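Home | Courses | Handouts | Calendar | Contact

Filed under: Home Skills > Laundry & Linens > Week 2 handout

Folding Soft Things So They Stay Folded
Notes for the Tallbridge evening class, Graham Catterall
Updated 2026-09-04

Welcome back! Last week was sorting and we got through a mountain of it. This week is my favorite part of the whole course — the fold itself. If you missed the first session, the sorting sheet is still on the Handouts page and you can catch up in ten minutes.

1. Work on a bed

A bed is the best folding table in the house. It's wide and you can walk around three sides of it. Spread a blanket over the bedcover first and fold on that. A blanket has a bit of grip, so a slippery top stays where you put it while you go looking for the sleeve.

Pick a blanket in a color that contrasts with the pile. Dark clothes on a dark cover are miserable to fold, you can't find the edges! Black on something pale or bright shows you the outline right away, and the outline is what you're checking.

2. The basic bundle

We'll do this one together, three or four times, until your hands know it.

Lay the garment face down. Smooth it from the center outward with flat palms (no pulling, pulling makes the hem wander). Bring one side in toward the middle, then the other. Fold the length up in halves or thirds, depending on how deep your drawer is. Turn the bundle over and square it up with the sides of your hands.

What you want is a rough rectangle with fairly straight sides. It doesn't have to be perfect. A lower edge that runs a little wider than the top is completely normal, and so is one fat corner where the layers have rolled around each other.

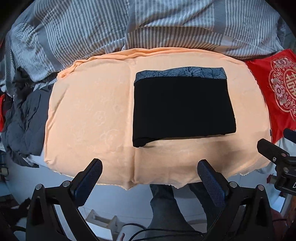 Fat corners bother people more than they should. If you want to flatten one, open only the last fold, slide your hand in as far as the corner, push the extra cloth back toward the middle and close it again. Don't start over from scratch. In the July group we had people refolding the same shirt six times and going home cross.

3. Bands, prints and trims

If a piece has a printed band or a different-colored edge, let it show on the outside of the bundle. Then you can tell your black things apart in the drawer without unfolding every one of them. I have so many black things. This one habit changed my mornings!

Keep prints flat where you can and put the crease through the plain part.

4. Blankets and bedcovers

Use the crease that's already there. A blanket that has been stored folded usually has a line pressed down it, and that line is your guide for putting it away again. Match the two long edges on either side of it and the rest follows.

Bulky borders are the tricky bit, because they bunch. Run the border through your fingers from one corner to the next before you make the first fold. Embossed patterns don't mind being folded at all, but don't iron over them.

With striped covers, follow a stripe! It's a ruler woven right into the cloth. Pick one near the edge, keep it straight as you fold, and you'll see at once if you're drifting.

5. For next week

Fold one full drawer at home and leave it alone until class. Bring one garment that defeated you — Sowerby group, this means the fitted sheets too. We're in room 2 again, same time, and the Viltmont people are joining us, so come early if you want a spot at the big table.

Comments (3)

marnie_k: Tried the stripe thing on our old duvet cover and it worked first time. Why did I never think of that?

Del R.: Is there a version of the basic bundle for hoodies? The hood always ends up as a lump.

G. Catterall: Del, fold the hood down flat over the back before you bring the sides in. We'll do it in class, bring one along!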